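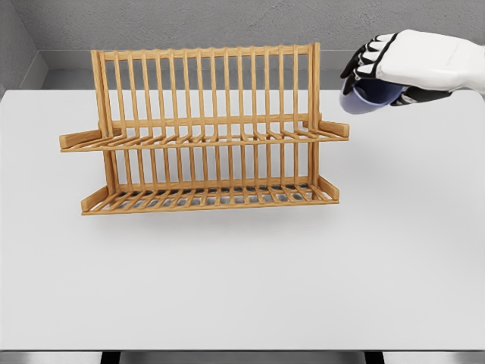 Progress report to Mellel, September 2026
Prepared by Yesenia Valderrama

Work since July has gone into comparing 2 hands on the dish rack task in simulation: the Uvard multi-finger hand and the Nolteo parallel gripper. Each ran 200 trials with the same arm and controller settings.

The Uvard hand dropped the cup in 6 trials, the Nolteo in 7. We don't treat that as a difference. Placing is harder – the fingers need more room above the upper tier, and Sharon Mugo is rewriting the approach path so the wrist comes in higher.

Plates have not been started. The contact model for the rack slats needs fixing first.

Spending is within budget. We ask to move the unused travel money to compute time.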